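I have finally sorted out the napkins! Four years of stuffing clean cloths into the drawer with the batteries and the takeaway menus, and all it took was one woven basket and a free evening.

The basket is olive green with low sides, and it came from a little shop in Abu Hammour where I had gone to buy lightbulbs. I spread the white cover over the table first so I could see what I was doing, and I'm so glad I did, everything looks calmer on a pale background. 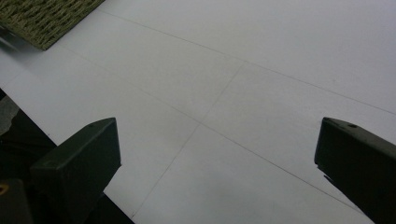
Randa Hamdan wrote to me that she rolls hers instead of folding them, and stands them up in rows so the one at the bottom gets its turn too.

I love that idea and I'm going to try it with the thick ones. The thin white cloths are another matter - they crease if you so much as look at them, and mine had been living in a ball since March. I've stopped ironing them. A good shake, a quick smooth with the flat of the hand, then into the basket they go.

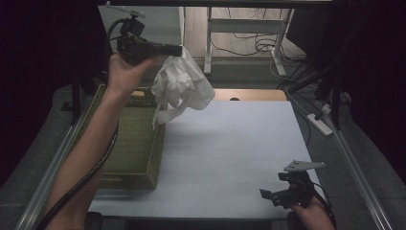
Low sides make such a difference, by the way. My old box was so deep that I only ever used the top five, and nearly everything under those had gone yellow along the folds (lemon juice and a sunny windowsill brought most of them back).

Next up, tea towels!

Recent posts
Ponby shelf, one year on
A drawer for string
Ziad Moussa's flatbread, my way
10 jars I kept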